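About Grullcombe Kitchen School

Hello, and thanks for wandering over to this page! I'm Saoirse Ó Riain, and I run Grullcombe, a small cookery school for people who think they can't cook (you can, I promise, I've met worse, and I used to be worse).

I started out teaching my neighbour's son to make a decent soup before he went off to university. He told his flatmates, one of their mums rang me up, and by December I had a waiting list and not enough chairs. The name comes from the lane I grew up on, where my gran fed anyone who stood still long enough.

These days we run four courses. Bandora is the one most people begin with – knife skills, eggs, rice, a roast chicken and what to do with the leftovers. Delaunay is our pastry course, and it's my favourite to teach because everybody arrives terrified of it. Flarken is all about fish, and there's a bread course that still hasn't got a proper name, so we just call it Bread. Suggestions welcome!

Classes are small and we eat together at the end, usually later than planned. I do most of the teaching myself. You'll go home with the recipes printed out, plenty of scribbled notes, and a tub of whatever you made if there's any left.

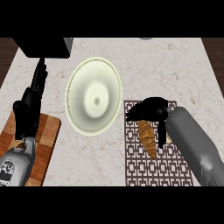 Do I need to bring my own knives or apron?

Everything you need is here, knives and aprons included. Bring your own knife if you're fond of it, and I'll show you how to sharpen it while the kettle's on.

A bit about money, as I'd want to know too. A full course costs £120 and that covers all the ingredients. We've now taught more than 1,000 people, and I still get messages from the very first lot, mostly asking why their custard has split (too hot, it's nearly always too hot).

We also keep a recipe library, which began as a shoebox of my gran's cards and has grown to 576 recipes. Anyone who has done a course can borrow from it or add to it – the plum chutney came from a former pupil and it's far better than mine.

If you'd like to join us, drop me a line through the contact page and tell me what you like eating. I answer in the evenings, normally after nine, once the washing-up is done.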